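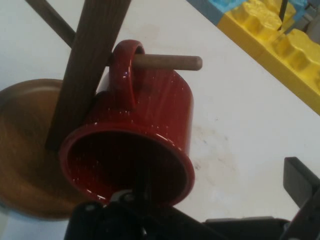

When should I run the hand-eye calibration again?

Run it after you remove or bump the wrist camera, and after any update that resets the tool settings. If neither has happened, your saved calibration is still good.

4.2 Teaching a hanging-object grasp

Now for the fun part! Grimiteo's planner can work out a grasp on something hanging from a peg, and once you've taught it one mug, you'll want to try every cup in the kitchen.

1. Open the Kocsis panel and load the Hanging template.
2. Jog the arm until the wrist camera sees the mug's rim and handle together. A mug hung upside down with its mouth towards the camera is a great first try.
3. Press Capture. The planner takes 13 views and merges them into one point cloud (watching it fill in colour by colour never gets old).
4. Click the rim to set the grasp region, then click the peg and choose Keep Clear.
5. Set Lift Direction to follow the peg out past its free end.
6. Press Preview and check the whole path, especially the first bit where the handle slides along the peg.
7. Run the path with Speed set to 2 per cent. Work up to 100 when you're happy with it.

Note: Glossy enamel throws bright spots that can leave holes in the cloud. Turn on Glare Fill, or dim the overhead light and capture again.

Caution: Keep your hands away from the fingers while a path is running. Preview doesn't check for people.

If the planner stops with "No path found", raise Search Limit to 400 and press Preview again.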